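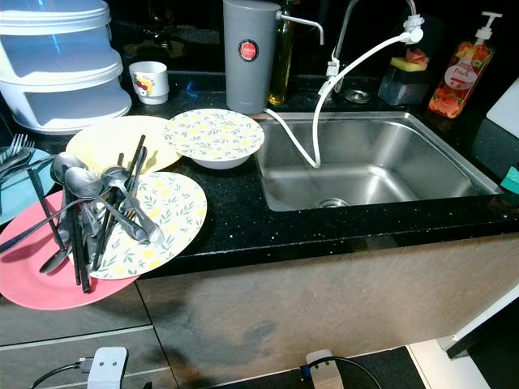 箸とスプーンが混ざった山を一度に片付けられないなら、家庭向けとして売るのは早いのではないか、とDanineの窓口から前回の報告のあとに意見をもらった。今回の報告はこの点への回答を先に置き、残りの項目は後半にまとめる。

案件:食器片付けキット「Prusier」導入前評価
期間:8月分
提出先:事業企画部
作成:キッチン自動化評価チーム

概況
Prusierの評価項目は全部で21あり、このうち17が終わった。残りはカトラリーの仕分けと、蛇口まわりの回避動作に関するものである。日程は当初計画より一週間遅れている。遅れの原因はハンドの指先部品の再手配で、部品はすでに届いており、追加の費用は発生していない。

試験条件
試験場所は一般住宅と同じ寸法の台所Ishidaで、前回と変わらない。天板は細かい斑点の入った黒い御影石、シンクはステンレスの一槽式。シンクの左側に皿、ボウル、カトラリーを重ねて置いた状態から作業を始める。皿は無地のものと柄物を混ぜ、箸は黒いものを使う。洗剤やスポンジ、浄水器は普段の位置から動かさない。Prusierの仕様書には「作業範囲に固定物がある場合は事前登録が必要」とあるため、浄水器と蛇口は登録済みである。

把持の結果
今期の把持試行は763回で、皿単体については合格基準を満たした。重なった皿も、縁が出ていれば上から順に取れる。失敗が多いのは次の場合である。
・黒い箸が黒い天板に近い位置にあるとき。検出の段階で抜けることがある
・スプーンの柄が皿の縁をまたいでいるとき。皿を持ち上げると一緒に動く
・ボウルに別の皿がかぶさっているとき。一つの物として認識する
一つ目はBrulel(開発元)に記録を渡し、認識ソフトの更新版を待っている。二つ目は先にカトラリーを取る順序に変えたところ改善した。ただし、作業時間は延びる。三つ目は未着手で、来期に回す。

Danineの意見への回答
混ざった山を一度に片付ける機能は、現行版にはない。仕分けは一本ずつになる。Brulelに追加の見込みを聞いたところ、ハンドの変更を伴うため次の機種での対応になるとのことだった。当チームとしては、現行版の説明資料に「カトラリーは一本ずつ処理」と書くことを条件に、評価を続けたい。

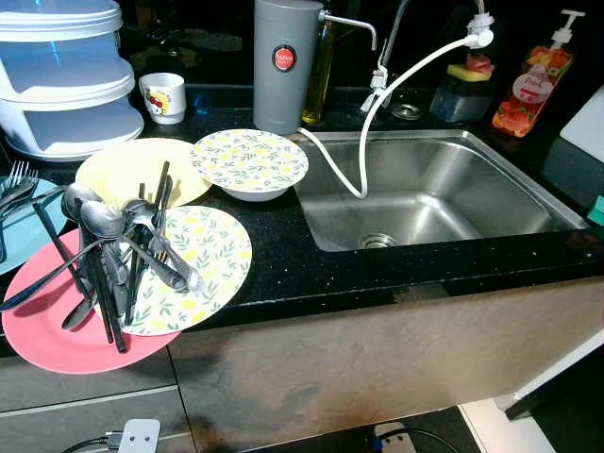 【設置・周辺機器】

蛇口に白いホースが付き、シンクの中へ垂れる配置では、ホースの扱いが問題になった。登録できるのは形の変わらない物に限られ、ホースのように曲がる物は対象外である。現在はシンクの上に進入禁止の範囲を設けて避けている。この範囲を広く取ると、シンクの手前側にしか皿を下ろせない。Brulelの推奨値は広すぎるため、当チームで狭めた設定を試しており、結果は来期の報告に入れる。

天板の奥の壁は黒く光沢があり、手前の物が映り込む。映り込みを実物と取り違えた例が初期にあった。奥行きの下限を設定してからは起きていない。光沢のある壁の家庭では設置時にこの設定が必須になるので、設置手順書への追記を依頼した。

配線は床を通している。設置担当からは、電源を床に置くと掃除のときに邪魔になるという指摘が出ている。Prusierに付属するケーブルは短く、キャビネットの側面に沿わせるには延長が必要である。延長品の型番はBrulelに問い合わせ中。

【費用】

今期の支出は予算内に収まった。内訳は別表のとおり。来期は、カトラリー仕分けの再試験に最大28時間の作業を見込んでいる。人員の追加は求めない。

【来期の予定】

認識ソフトの更新版が届き次第、黒い箸の条件から再試験を始める。続いてかぶさった食器、シンク上の進入禁止範囲の順に進める。更新版が遅れた場合は、シンク側を先に行う。

【確認をお願いしたい事項】

1. 現行版の説明資料に上記の制限を書くことの可否
2. 明るい色の天板での試験を追加するかどうか。追加する場合は場所の手配が必要
3. 延長ケーブルを標準付属とするようBrulelに求めるかどうか

回答は金曜の定例までにいただければ、来期の計画に反映する。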